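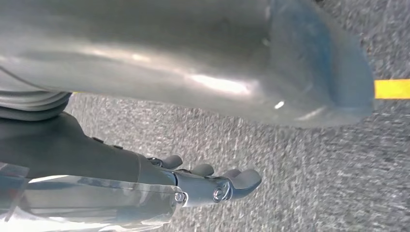
*Fig. 4-1. Glare on glossy gray. Long white streak, small sharp glint lower and to the right.*

## 4. Bench layout and wheel cover check

Section 3 (lights, power, mats) has to be done first. If the lights aren't hung yet, stop and go back. Everything below is for the steel table and the light gray plastic covers, Colard 14 inch. Other sizes, see the table at the end of this section.

You need:

- yellow tape, 48 mm wide, one roll
- tape measure
- marker, washable
- lint-free cloths, a few
- dish soap, warm water
- plastic scraper (NOT metal)
- small box for broken clips
- check sheets

### 4.1 Clean the table

1. Everything off the top. Rags, cups, the old check sheets, all of it.
2. Scrape off any old tape glue with the plastic scraper. Warm soapy cloth on the stubborn bits, leave it a few minutes, scrape again.
3. Wipe with the grain of the steel, not across.
4. Dry completely. Tape won't hold on a damp top.
5. Wait 20 minutes before taping. Go do the check sheets (4.6) in the meantime.

**Caution:** no steel wool, no bleach. Bleach marks the brushed finish and it does not come back out.

### 4.2 Mark the zones

Two rectangles side by side. Smaller one left, for loose parts and the sheet. Bigger one right, for the cover. They share one strip in the middle, so don't tape it twice.

1. Stand at the front of the table, where you'll be working. Left and right in this section are always from there.
2. Bottom strip first. One piece, runs the whole way under both zones, near the front edge.
3. Right zone next: lay a cover on the table above the bottom strip and mark around it with the marker, leaving a hand's width on every side. Take the cover away.
4. Tape the right side, then the top.
5. Middle strip. This closes the right zone and starts the left one.
6. Left zone: top strip, set lower than the top of the right zone, then the left side.
7. Overlap the corners. Press down with a dry cloth, middle of the strip outward.
8. Wipe off the marker.

**Note:** wrinkles are fine as long as they lie flat enough that a clip can't catch. If one stands up, slit it and press it down. Don't peel the whole strip for one wrinkle, you will be there all afternoon.

**Note:** the yellow looks thin on bare steel. Normal. Don't double it up, thicker tape makes a ridge and the cover rocks on it.

### 4.3 Set the cover down

1. Both hands, by the outer edge. Never by the spokes, they flex.
2. Decorative face UP. Clips and tabs down toward the table.
3. Lower it flat. Don't slide it. Clips scratch steel and steel chips clips.
4. All of it inside the right zone, no part on tape. Dead center isn't needed. A little off to one side is OK.
5. Leave the left zone clear until you've finished 4.4.
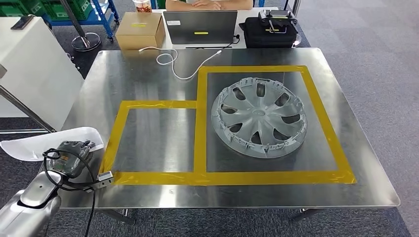 ### 4.4 Check the cover

Work in this order. Amber Bosman's shift tried doing the face first and kept missing clips, so clips first.

1. **Ring.** Go around the outer edge, clip by clip. Start at the valve notch if there is one, otherwise pick a spot and put a dot of marker there so you know when you're back. Look for cracks at the base, missing tips, tabs bent inward.
2. **Rock test.** Press lightly on the edge at front, back, left, right. Should sit still. If it rocks, lift it, check for tape or grit underneath, try once more. Still rocks = warped, reject.
3. **Spokes.** Look through the openings between the spokes. You want clean edges with steel showing through. Flash (thin leftover plastic) in an opening gets trimmed, max 5 mm. Longer than that, reject.
4. **Hub.** Press with a thumb. No click, no give.
5. **Face.** Scratches and dull patches. See 4.5 for how to tell those from glare.
6. Wipe off the marker dot. People forget this one!!
7. Fill in the sheet. Sheet goes in the left zone, along with any loose clips, and stays there untill the cover is off the table.

**Caution:** twisted spokes have sharp-ish edges where the mold halves meet. Gloves if you're doing a full rack.

Reject pile is the Florgate bin, under the window. Not the blue one. Vratislav Kolář empties the blue one for regrind and rejects in there get mixed with the wrong plastic.

### 4.5 Glare or scratch?

Most false rejects come from here. Strong light on a smooth gray curve gives you a hard white line that looks a lot like a scrape, plus the odd bright dot that looks like a chip. Fig. 4-1 shows both. The table does it too but softer, just blurry patches.

1. Move your head a few inches to one side. Keep the cover where it is.
2. Line or dot moves with you: glare. Ignore.
3. Line or dot stays put: mark on the part. Run a fingernail over it.
4. Nail catches: reject. Nail doesn't catch: wipe with a soapy cloth, look again.
5. Bluish patch on gray: check it from a second angle before writing "discolored." If it's gone from the second angle, leave it off the sheet.

Still not sure, put a query mark on the sheet and set the cover aside for Zdeňka Štěpánek. Don't guess.

### 4.6 Check sheets

- One sheet per cover. Part number top left, your initials top right.
- Pen, no pencil.
- Broken clips: write where, like a clock face, 12 being the dot you started from.
- Clips that snapped off go in the small box. They get matched up later by Boris Kováčik so don't toss them.
- Full pad goes in the Bartoš tray.

### 4.7 Other cover sizes

| Cover | Right zone | Left zone | Notes |
|---|---|---|---|
| Colard 14 inch | as 4.2 | as 4.2 | standard |
| Colard, smaller | as 4.2 | as 4.2 | don't retape |
| Valon, all | retape to fit | leave as is | deeper rim, skip the rock test |
| No name / unmarked | as 4.2 if it fits | as 4.2 | ask first |

Retaping for Valon: lift only the top and right strips. Bottom and middle stay down.

### 4.8 End of shift

1. Cover off the table, sheet out of the left zone.
2. Dry cloth over the steel, inside the zones and out.
3. Press down any lifted tape corners. Replace a strip when the dirt on the edge won't wipe off or the corner wo'nt stay down.
4. Tape roll back on the hook.
5. Lights off last.

Tape is reordered through Yolotzin Zavala. Tell her at half a roll. Next section: racks and stacking.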